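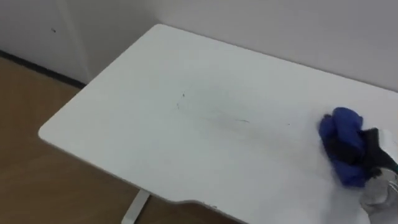 Political Communication Group, University of Gronham

4.2 What viewers remembered

I'll admit I went into this part of the study expecting the tax exchange to win easily. We had asked 1459 people to write down, in their own words, one thing either candidate for mayor of Vulurport had said in the televised debate, and the tax exchange took up most of the first half hour. Instead, people wrote about the bus driver. Volten brought him up once, Pap answered with a joke, and off it went — into the papers, the phone-ins and then our answer sheets.

Bit-na Ko and I coded the answers separately, then sat down on a Thursday and argued over the 100 we'd disagreed on. Most were easy enough to settle. The awkward ones mixed two remarks together, or gave Pap's line to Volten (Themba Du Plessis found the same muddle in his radio work, so we weren't too surprised).

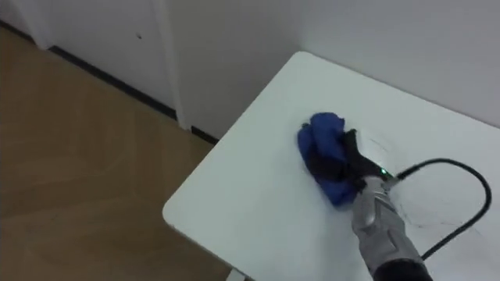

Figure 3. Black gripper pressing a blue cloth against a white table.

Did remembering the driver go with changing your vote? Not that we could see. People who had already picked a side in June mostly stuck with it, and they simply told the story in the way that suited their side. I'd still like to try the same question on people who only read about the debate the next morning — we come back to them in section 5.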